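Imitation learning: policy stalls when the tray is partly full. Relabel the data or record more?

Posted in Robot Learning > Data Collection

We are training a two-arm policy to load flashlights from the floor of the cell into a yellow tray. The demonstrations are teleoperated. The current set has 715 episodes recorded at 20 Hz, one language instruction for all of them ("put the flashlights in the tray"), both wrist states and the fixed camera stored in the same file.

From an empty tray the policy does well enough. Once the tray fills up, the arms hover near each other and neither commits. If I take the last loose flashlight out of the cell and put it back, it sometimes recovers. The hesitation is worst when the remaining flashlight is close to the area both grippers can reach, to the right of the tray.

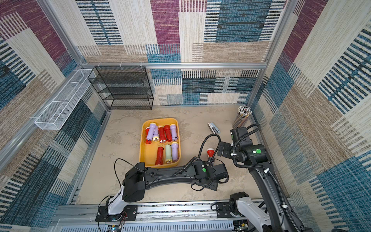 Setup and what has been tried

Fixed camera, two arms on a shared front rail, tray left of center. Object colors are red, lavender and pale green. The shelf rack, the wall basket and the pencil holder stay in the cell for every task. The stapler belongs to a different task and is present in some episodes.

Action chunk length was 12 steps, then 20. The longer chunk reduced the hovering slightly and made the grasps worse. Dropping the language input changed nothing measurable. Loss on the held-out episodes is flat and gives no hint of the problem.

Episodes start from a reset that the operator does by hand. I checked the reset instructions and they say "scatter the flashlights, clear the tray," so late-stage states only occur at the tail of each episode. A lot of operators also stop recording early, with one item left out, when they judge the episode good. I don't have a flag for that.

What I would like to know:
Is it acceptable to cut the existing episodes into per-item segments and oversample the late ones, or does that damage the arm coordination?
Should starts with items already in the tray be a separate task label?
Is a scripted assignment of left and right arm worth adding to the operator instructions?

A state I would count as early looks like this, with most of the items still on the floor in front of the tray and a few elsewhere.

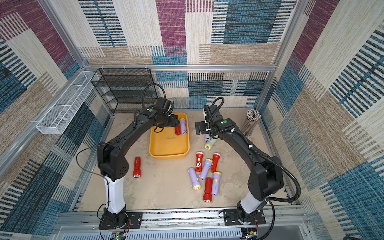
Dilek Uysal
Score 7

Segmenting is fine. Cut at gripper open over the tray plus a short margin, and keep the idle arm's motion in the segment. If you trim to the active arm only, the policy never sees the other one getting out of the way and you will make the coordination problem worse.

Keep one task label. The number of items already in the tray is visible to the camera, and a separate label means you have to supply it correctly at run time.

Oversampling will help less than you expect. With 715 episodes from the same reset, the late states are all reached by the same kind of history, and the tray arrangements are whatever your operators habitually produce. Record a smaller batch where the reset itself is a nearly full tray with one or two loose items, placed deliberately in the shared region. Change the reset sheet so the tray fill is drawn from a list and logged with the episode.

Before any of that, find the episodes that end early. If operators stop with an item left out, the data contains both arms slowing down while a flashlight is still on the floor. Your policy is reproducing that. Final tray state is enough to find them, and you can go through 715 last images by eye in an afternoon.

On arm assignment: yes. Write down which arm owns the shared region. Left or right doesn't matter much. Two operators with opposite habits give you two valid modes and an average between them that does nothing.

Comments on this reply

Clanham: The stapler episodes should be checked too. If the stapler appears mainly in sessions by one operator, it ends up as a cue for that operator's arm preference.

Original poster: It does. Both November sessions have it and the earlier ones don't. I will split by session and look.

Þorgeirsson
Score 1

Try a diffusion head, we had the same thing and it went away. Also lower the learning rate.

Comments on this reply

Tovimari: Same thing meaning hovering with two arms, or one arm? A diffusion head handles two modes. It won't fix early stops in the demonstrations.

Þorgeirsson: One arm.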